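Zudness Pet Feeder: Set-Up Guide
Section 9. Placing, Filling and Programming the Feeder 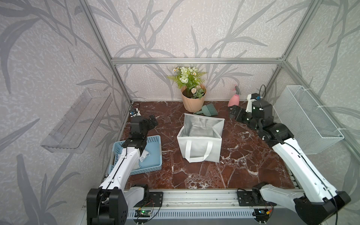 Light blue perforated basket on a marble surface.

This section applies to all Zudness feeders supplied by Harasym for household cats and small dogs. Read it in full before connecting the power adapter. Owners of the earlier Lokum model should refer to the separate leaflet, as the lid and the timer are different.

Placing the feeder

1. Choose a level indoor location away from direct sunlight, heaters and the pet's water bowl.
2. Position the feeder with its back against a wall. Leave enough room at the front for the animal to stand comfortably with all four feet on the floor.
3. Route the adapter cable behind the unit and secure it with the clip provided.
4. Press down gently on each corner. If the feeder rocks, adjust the rubber feet until it is stable.

CAUTION: Puppies and kittens may chew cables. Do not leave a young animal alone with the feeder until the cable has been covered or placed out of reach.

Filling the hopper

5. Turn the lid counterclockwise and lift it off.
6. Wipe the inside of the hopper with a dry cloth.
7. Pour in dry food up to the molded line. The hopper holds 400 grams of standard kibble at this level.
8. Replace the lid and turn it clockwise until it clicks.

NOTE: Use dry food only. Canned food, treats and freeze-dried pieces will block the dispensing wheel, and damage of this kind is not covered by the warranty. Kibble with pieces wider than the opening in the supplied gauge card is also unsuitable.

Setting the meal times

9. Connect the adapter. The display shows the time in flashing digits.
10. Set the current time with the arrow buttons and press SET.
11. Press MEAL. Enter the time of the first meal, then the number of portions, and press SET again.
12. Repeat for the second meal. The feeder accepts 2 meals per day – further feedings must be given by hand using the FEED button.
13. Hold the FEED button briefly to release one test portion. Confirm that food reaches the bowl.

The correct daily amount depends on the animal's age, weight and state of health. Follow the table on the food package or the advice of your veterinarian.

Introducing the feeder to your pet

For the first few days, stay in the room at meal times. Some animals are startled by the sound of the wheel. Place a few pieces of kibble in the bowl by hand beforehand and allow the pet to approach at its own pace. Do not remove the old bowl until the animal eats from the feeder without hesitation.

CAUTION: The feeder does not replace daily supervision. Arrange for a responsible person to check on the animal, its food and its water whenever you are away.

Replacement parts

The bowl and lid seal may be ordered together as part number 396 from the Ziditberg service desk. Address written inquiries to Ivan Romaniuk, Customer Service. The desk is closed on Sunday.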